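Call for participants: suturing and knot tying study, April intake

Retamal Skills Centre is looking for people to take part in a study of how small wounds are closed by hand. We want to compare how people at different stages of training place interrupted stitches, how they tie and trim them, and how much their work changes between a first visit and a second. The study is called Trolatura and is run from the practical teaching rooms at Retamal.

There are 44 places. We expect to fill them from medical, veterinary and nursing backgrounds, but we will read every application that meets the conditions below.

Who can apply

You can apply if you are:

- a medical or veterinary student who has completed at least one taught session on suturing
- a foundation doctor, or a surgical trainee in the early years
- a qualified vet or veterinary nurse who closes wounds as part of your work
- a nurse or practitioner working in minor injuries or minor surgery

You must be 18 or over. You need to be able to attend both visits in person. Left-handed applicants are very welcome, as we had too few of them in our pilot and could say very little about left-handed knot tying as a result. Left-handed needle holders and scissors are kept in the room. Please tell us on the form which hand you use.

You can't take part if you have an open cut or a skin condition on your hands at the time of the visit. If it clears up, we can usually move you to a later slot. Please also let us know about any latex allergy. The gloves we stock are latex-free, but some of the older instrument trays are stored next to boxes that are not, and we would lay out a separate tray for you.

What you will do

There are 2 visits. Each takes up a morning or an afternoon. Morning sessions start at 9.30 and afternoon sessions at 1.45. Tea and coffee are in the corridor outside, and nothing can be eaten or drunk in the practical room itself.

At the first visit you will fill in a short form about your training and how often you suture. You will then be given time to warm up on a practice pad. After that you work on the study task, which is the closure of a straight incision in soft tissue with interrupted stitches. You start at one end, tie and cut each stitch before going on to the next, and carry on until the wound is closed or you decide to stop. There is no prize for speed. We do note the time, but the people scoring the work are not told it.

The second visit repeats the task. Between the two, half of the participants will be sent a set of written notes on knot tying and asked to practise at home with thread and a pad, which we supply. The other half will be asked to carry on as normal and will get the same notes and pad at the end. You can't choose which group you go into.

Scoring covers the distance between stitches, the distance from the edge of the wound, whether the edges meet evenly, the security of each knot and the length of the tails. Most people in the pilot lost marks on tail length. They also tended to place the first stitch well and then let the gaps widen as they went along.

The working area is small, and much of the skill lies in managing the thread. Dark thread is used throughout, and at this size a single knot takes up very little room on the wound.
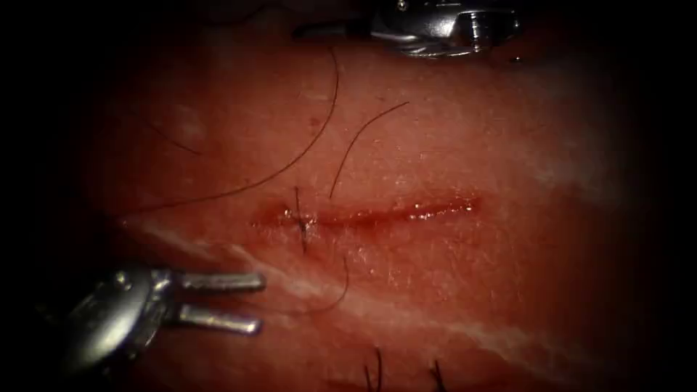 Dagim Chala wrote to us after the pilot that the first knot was the only one he felt calm about, and that he would have liked longer on the practice pad before starting. He also asked for a stool that went lower, and said the thread was finer than anything he had used on the wards. We have made the warm-up longer, and there are now adjustable stools at every bench. The thread has stayed as it was.

If you have only worked with thicker thread, please don't let that put you off. Tick the box on the form and we will post you a short length to try in advance. Magnifying loupes may be worn if you normally use them, but you must wear them at both visits or at neither.

Clothing and kit

Wear short sleeves or sleeves that roll above the elbow. Rings, watches and bracelets come off before you glove up, and there are lockers by the door. Long hair should be tied back. Aprons, gloves and eye protection are provided in the usual sizes. If you take an unusually small or large glove, put this on the form so we can order it.

You don't need to bring instruments. Everybody uses the same type of needle holder, toothed forceps and scissors so that results can be compared. Please don't bring your own thread.

Payment and expenses

Participants receive £100 once both visits are complete. If you attend the first and can't manage the second, we pay half. Local bus and train fares are refunded on production of a ticket. We can't refund parking, but the surface car park behind the building is free to visitors who give their registration at the front desk.

Students should check with their own school whether the time can be counted towards practical hours. We will sign an attendance form if you bring one, but we can't give a grade or comment on your work for your portfolio. Your scores can be sent to you in writing after the study closes, if you ask for them.

Your information

Your name is kept apart from your scores. Each participant is given a number on arrival and the scorers see only that. We keep contact details until the final payments have gone out. Anonymous scores are kept for longer and may be used in teaching or in a published report.

You can withdraw at any point up to the close of scoring without giving a reason. Work from anyone who withdraws will be left out of the results. Your decision will have no effect on your place on any course at Retamal.

How to apply

Ask at the front desk for the application form, quoting reference 939, or pick one up from the rack outside the practical rooms. It is two sides long. Please complete all of it, including the section on availability, which is the part most often left blank and the one we need for drawing up the sessions.

Completed forms go to Saron Adugna, study coordinator, at the same desk. She will reply to everyone, including those we can't place. If there are more suitable applicants than places, we will draw names within each professional group and keep a reserve list. People on the reserve list should be ready to come in at fairly short notice, as there are always a few cancellations near exam time.

Applications close at 5 pm on the last working day before the April sessions begin. The session list will be pinned up outside the practical rooms and a copy sent to each participant.

If you have access needs, or would like to see the room before you decide, speak to Saron. The practical rooms are on the ground floor, the benches can be raised and lowered, and the doors are wide enough for a wheelchair. You are welcome to bring someone with you to look round, though only participants can be in the room during a session.

Contact: Saron Adugna, Trolatura study, Retamal Skills Centre, front desk | © Retamal Skills Centre | Back to top

Related notices
Part-time technician, practical teaching rooms
Knot tying evenings for first-year students
Scorers needed: Trolatura study
Instrument care and sharpening, half-day course
Changes to locker arrangements
Room bookings for the summer term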